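Merkbridge opens practice bathroom for collecting robot training examples

Aug 5, 2025

The Brellside workshop of Merkbridge has a new room, and it is a bathroom. The company has used it since May to gather examples for Zein, the learning system it is building for household cleaning tasks. Until now the team worked only with kitchens and a laundry corner, and the bathroom was postponed two times for lack of space.

By the end of last week the team had stored 1,231 recorded attempts from the room. Of these, 891 were accepted into the training set. The others are kept in a separate folder and are not deleted, as the engineers expect that some of them will become useful later, when the system must also learn to recognize a bad start.

How one example is made

Each example begins with a short written instruction, for instance "take the brush from the holder" or "close the lid." An operator then guides the humanoid through the task while the joint positions, the hand commands and the camera views are saved together with the same clock. One attempt covers one instruction only. If the operator wants to continue with a second task, a new recording must be started.

"In the beginning we recorded the complete cleaning in one piece, and it was very difficult to use," said Jad Darwish, who leads the collection work. "When something went wrong in the middle, we did not know which part to keep. Now we cut the work small from the start, and the operators are also less tired."

Two operators share the room, one in the morning and one in the afternoon. They do not move in the same way, and the company wishes to keep it so. One prefers to bring the whole body close before using the hand, while the other reaches from farther away. Both styles go into the set with the name of the operator removed.

Toilet brush is the current task

This week's recordings concern the toilet brush. The robot has to bend at the waist and knees, lower one hand toward the floor and take hold of a long handle that stands at an angle in its container. It must do this in the narrow space between the vanity and the toilet.

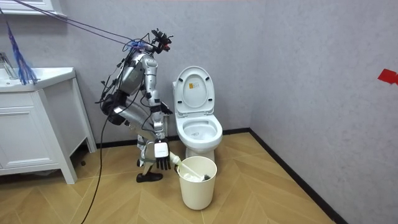 Why the brush is difficult

According to Darwish, the hand itself is the smaller problem. The larger one is the balance. When the robot bends low, a small correction in the knees moves the fingers several centimeters, and the operator has to wait until the body is quiet again before closing the hand. Many of the rejected attempts were stopped exactly at this moment.

The color is a second difficulty. A white handle in front of a white toilet gives the cameras little contrast, and the system has sometimes chosen a point beside the handle in its early tests. The team discussed buying a brush in a strong color, but decided against it. Many homes have white brushes, Darwish said, and a set with only easy objects would give a false picture of the progress.

Between attempts the operator changes the position of the container a little, and also the direction in which the handle leans. A list on the wall outside the room tells which positions are still missing. Toilet lid and seat are recorded both open and closed.

Checking before training

Every recording is looked at by a person before it is accepted. The checker sees the camera views at double speed and marks the moment of first contact with the object. An attempt is refused when the instruction does not match what was done, when a camera has lost images, or when the operator has paused so long that the movement is no longer natural. A slow attempt without these faults is kept.

The labels are written with Dirnus, an internal program which Merkbridge made for the kitchen recordings and has now extended with bathroom objects. The extension took longer than planned. Several words, such as "holder" and "bin," had been used by different checkers for the same thing, and the older labels had to be read again and corrected before the new ones could be added.

First results and next steps

A first version of Zein trained with bathroom examples was tried at the end of July. It was able to approach the container in most positions, but the grasp was not yet reliable, and the company does not publish a success rate at this stage. A new version will be trained when the missing positions on the list are completed.

After the brush, the team will record work at the sink, with wiping of the counter and turning of the faucet. A second bathroom with a different layout is planned in the same building. It will have a shower and a darker floor, so that the system does not become used to only one room.

Merkbridge is looking for one more operator for the Brellside workshop. Experience with robots is welcome but not required, and the training period is two weeks. Applications can be sent through the careers page of the company.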